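Open days and the boring tool on the table

Posted in Opinion, December

I went to the Hillulix open day expecting the arm. Everybody goes for the arm. It was on the poster, it was on the tote bag, and by the time I'd found parking in Piltden there was a line for it going back past the coat pegs.

So I watched the arm. It picked up a sponge. It put down the sponge. People clapped, and I clapped too, because when a room claps you clap. Then it picked up the sponge again and I started to get annoyed, and I've been annoyed for two weeks, hence this.

My complaint is with the demo as a form. Not with the people. The people were lovely and one of them found me a chair. But a demo is a thing rehearsed until it can't tell you anything. Same sponge, same tray, same bit of tape on the tabletop. Somebody asked if it could do a dishcloth. Long pause. "It's on the list." Fair enough – but that was the most useful thing said all morning and it got a laugh and then we were moved along.

I used to work in a place with machines (packaging, nothing glamorous) and I know what a visitor day does to a shop floor. Half the week before goes on sweeping. The line you show is the line that runs. The one with the panel off gets a sheet over it. We did it, everyone does it, and visitors go home thinking the work is smooth. It isn't smooth. The sheet is where the work is.

Dranano, the outfit that did the sponsor talk, put one number on a slide. 1,976 demonstrations for a single chore. Folding a towel. No explanation, next slide. I wanted to stand up. Who did them? How long did that take? Did their wrists hurt? Was it one person's idea of folding a towel or forty people's? My mother and I do not fold towels the same way and we've had words about it. The speaker went straight on to market size.

I asked afterward, at the coffee. Turns out there's a target for next year of 3,000 per chore, and the way you get there is people, sitting or standing, doing the chore by hand over and over while holding a gripper tool. That's the job. That's what the clapping is built on. A young man told me he'd done 689 of one task and he said it the way my uncle used to say how many miles were on the truck.

And he was more interesting than the arm! He could tell you which cups were a pain. He knew that you slow down after lunch without noticing and that it shows up later. He'd learned to start each go from a slightly different place, otherwise you teach the thing one trick. All of this came out in ten minutes next to a plate of cookies. None of it was on the poster.

They run a second program called Rey, by the way, which as far as I could gather is the same idea with kitchen stuff. 2,223 recorded so far. I wrote that down on my hand. I'd have liked to know how many they threw out, because in packaging the reject bin was the first thing the boss looked at every morning. I asked and was told someone would email me. Nobody has, but it's the holidays.

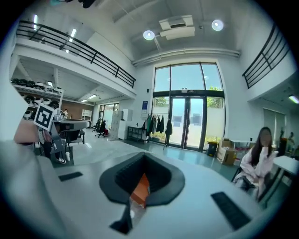

My point about the hand tools is that they are the part a visitor can understand straight away, and open days treat them as clutter. You don't need an engineering degree to look at one. Gray body, a black funnel in the middle with ridges down the inside and something orange deep in it, rubber pads on either side, one of those blocky black and white marker squares tilted on its bracket. Give me five minutes with that and a person who uses it all day and I will come home knowing something. And the room it gets used in matters too – a big bright place with a balcony, a rack of jackets by the windows, people in chairs getting on with things. It's a workplace. Show it as a workplace.

There's an argument against me, which I got from the man beside me in the arm line. He'd brought two kids. He said kids don't want to see someone do the same chore all afternoon, they want the robot. OK. But his kids had drifted off by the third sponge. Put a gripper in their hands and let them try to pick up a grape and I bet you'd have to drag them out of there.

Also, and this is the bit I feel strongest about, these are jobs. Real ones, right here in Piltden, and people are going to be deciding whether to apply for them. What's the pay, what are the hours, do you get to switch hands, is there a cap on how many you do in a shift. I've seen job fairs with folding tables answer more than Hillulix did with a whole building. If you want the town on your side then tell the town what the work is.

So for next time: keep the arm, fine, run it at the top of each hour. Then let people wander. Let it fail at the dishcloth in front of us. Have the one who did 689 stand up and talk, with a microphone, becuase I could hardly hear him over the coffee machine. Put the reject number on the slide next to the big number.

And more parking. I ended up behind the tire place and walked.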